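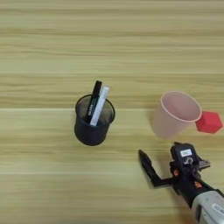 Figure 1. Desk containers: mesh pencil holder with two items, and pink plastic cup.

Unit 2: Containers at the Workstation
Course notes, Workspace Organization, Drolside campus
Prepared by Lærke Eyvindsson; revised in June with corrections from Kuldeep Dubey

2.1 Scope

Unit 1 dealt with drawers and shelving. This unit covers open containers that stand on the work surface and hold writing tools and other small supplies. Trays and letter racks are in Unit 3.

2.2 Terms

Footprint: the area of desk a container occupies, measured at its widest point, including any overhang of the rim.

Wall: the side of the container. A wall may be solid, translucent, or open (mesh, wire, slats).

Exposed length: the part of an item that stands above the rim.

Taper: the difference in diameter between rim and base.

2.3 Wall type

The mesh holder in Figure 1 has an open wall. The lower ends of its contents can be made out through the perforations, but only as dark shapes. For practical purposes the user identifies items by their exposed length. The black cap of the marker or pen is well clear of the rim and can be found at a glance.

Open walls let dust pass through to the floor of the container. Empty and wipe the floor when the desk is cleaned. Solid walls keep dust out from the sides but hide short items such as erasers and pencil stubs, which then tend to stay at the bottom for the whole term.

Frosted plastic falls between the two. It passes light but blurs detail. Label it if the contents are to be shared.

2.4 Shape and stability

A straight cylinder has the same diameter at base and rim. A tapered cup, like the pink one in the figure, has a base narrower than its rim. For equal height, equal load and equal rim diameter, the tapered form tips at a smaller angle. Taper is useful in storage, as empty cups nest, but it is a drawback for tall tools.

Long items lean against the rim and move the center of mass toward that side. With only a couple of items in the holder, as in Figure 1, both may lean the same way. The effect is small for pens and larger for scissors and steel rulers. Place heavy tools first and on opposite sides.

2.5 Placement

Keep pen holders on the side of the writing hand, behind the paper and within reach of a bent elbow. Drinking cups and supply cups of similar shape should not share the same zone. Asger Dalsgaard's reading for this unit, on the shared desks at Votthorpe, treats this point at length; pay attention to his floor plans and skip the cost tables.

2.6 Orientation of contents

Capped markers: follow the maker's instructions. Where none are given, store flat if a tray is available.
Glue sticks: cap on, upright.
Pencils: point up.
Ballpoints: either way.

2.7 Exercise

Draw your own desk in plan. Mark each open container with its wall type and footprint. State which container you would remove first and what would happen to its contents. Hand in to Miłosz Zawadzka before Unit 3.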